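Estela Ojeda
Drirndale election notes, a thread. I was at the county annex from 8 in the morning until they locked up.

The county clerk's office ran its public test of the ballot scanners today. State rules say it has to be open to anyone who wants to watch. There were chairs along the back wall and a sign-in sheet by the door.

What they do: a stack of test ballots gets marked ahead of time, with the right totals already known. The stack goes through each scanner. The totals have to match. If they don't, that scanner stays in the building until it passes.

29 precinct scanners on the list. All but 2 matched on the first run. The other 2 stopped with paper jams. Staff cleaned the rollers, started those stacks over from the first ballot, and both matched.

The party observers signed the sheets for all 29. So did the deputy clerk. Copies get posted on the annex door by tomorrow noon.
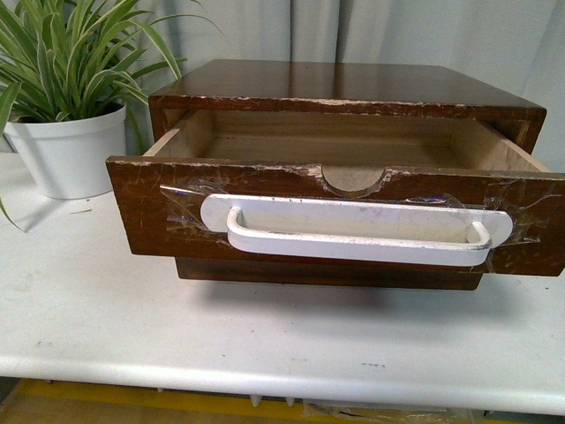
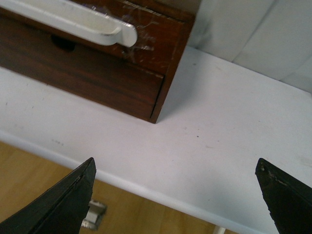 On to mail ballots, which most of you have been asking me for. The clerk has mailed out 3,000 so far. As of this afternoon 1,178 were back and logged.

Logged means received. It does not mean counted. Envelopes can be checked for signatures now, but nothing gets opened until the morning of election day. No results, partial or otherwise, exist yet.

If your signature doesn't match the one on file, you get a letter and a phone call if they have your number. You then have until the close of polls to fix it, in person or by returning the form in the letter.

Wellach voters: your polling place has moved. It was the grade school gym. It is now the fire hall on Binder Road, because the gym floor is being replaced. New cards were mailed in February but they went out with the old parking directions. Park behind the hall, not in front of the truck bays.

Thevar Township stays where it was. I had three messages saying it had moved too. I asked the deputy clerk directly and she said no change.

Drop boxes: one outside the annex, one at the Wellach library. Both are emptied every evening by a team of two, one from each party. The library box was reported full last night. The office says it was a stuck flap and it was fixed before lunch. I drove over at 3 and put an empty envelope halfway in and out again. The flap moves fine.

Poll workers: they are still short for the evening shift in Wellach. You need to be registered in the county and able to do a two-hour training. Call the clerk's office and ask for the poll worker desk.

I asked what happens if a scanner fails on election day. Voters put ballots in a locked slot on the side of the scanner, and those get fed through later with observers present – nobody should be sent home or told to come back.

The next public session is the signature review, same room, 9 in the morning. I plan to be there and will add to this thread. Send questions before then and I'll take as many as I can to the deputy clerk.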